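Part-time Sub-editor and Puzzle Checker
Prinosside Quarterly
Posted December 21, 2021

Prinosside Quarterly is a magazine for people who set, solve and argue over crosswords. It has been going longer than most of its advertisers and pays slightly better than a hobby. We need a sub-editor who can also check puzzles, as the last one has gone to work for a bank, where we're told the numbers also have to fit in boxes.

The job is 2 days a week, mostly from home, with one day a month in our office above the Berkex showroom. Berkex sells bathroom taps. You may be asked about taps on the stairs. A polite shrug is fine.

What you'll be doing

You will read every clue in every issue before our readers do. There are 200 or so of those readers who write in regularly, and they write in hardest when an anagram is missing a letter. Your task is to deprive them of that pleasure. You will check grids for symmetry, answers for spelling, and letters to the editor for anything that might land us in court. You will also edit the features, which run from the very good to the one about Victorian acrostics that has been promised for the next issue since before I joined.

Bakari Mfaume, our puzzles editor, will send you the grids in batches. He is generous with his time and less so with his commas. He likes to be told when he is wrong, provided you have looked it up first.

What we're after

Someone who has checked other people's words for money, or for long enough without money that it ought to have counted. You should be able to solve a middling cryptic crossword over lunch and explain afterwards why the clue works. Knowing the Salinas house rules on abbreviations would help, though we ignore a third of them and can teach you which third.

You'll need to be calm near a deadline. We go to press four times a year, and each time it comes as a surprise to somebody. If you have strong views on whether "&lit" clues are overrated, please keep them out of your covering letter — the editor has his own and the interview is only an hour.

We don't need a degree. We don't need a "passion for content" either, and would prefer that you left it at home.

What you'll get

A fair hourly rate, which we'll give you in our first reply so you don't have to sit through an interview to find out. Paid holiday in proportion. A free subscription, plus the back issues, if you can carry them. Tea is provided and the biscuits are a matter of who got there first.

How to apply

Send a CV and a letter of no more than one page to Bakari Mfaume at the Prinosside office. With it, please write 9 clues of your own, for any answers you like, at least one of them a proper stinker. Everyone we shortlist will be sent the Hustik test, a grid with mistakes planted in it, and paid for the time it takes. Nobody has ever scored 100 per cent, including the man who planted them.

Applications by post are welcome. We reply to everyone, though over Christmas we do so at the speed of the season.

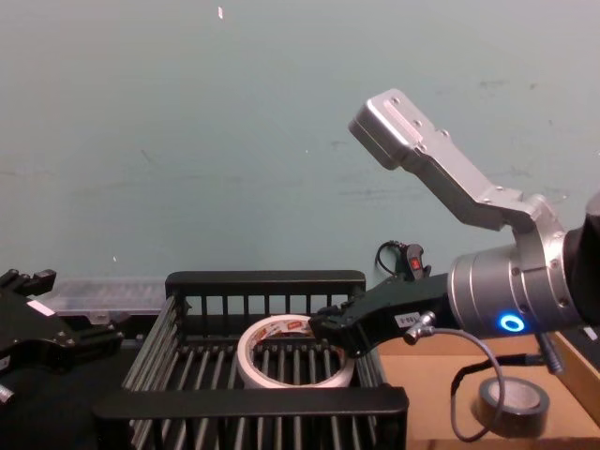

Clues on paper are still how we do most of our checking, so expect the monthly office day to involve printouts, pencils and a good deal of moving things about. Proofs go up on the wall in page order and come down again when somebody spots that 14 across has no definition. You'll get through plenty of masking tape, the white sort, like the roll in the black wire basket. It peels off without taking the paint along, and you can write "NO" on it in large letters.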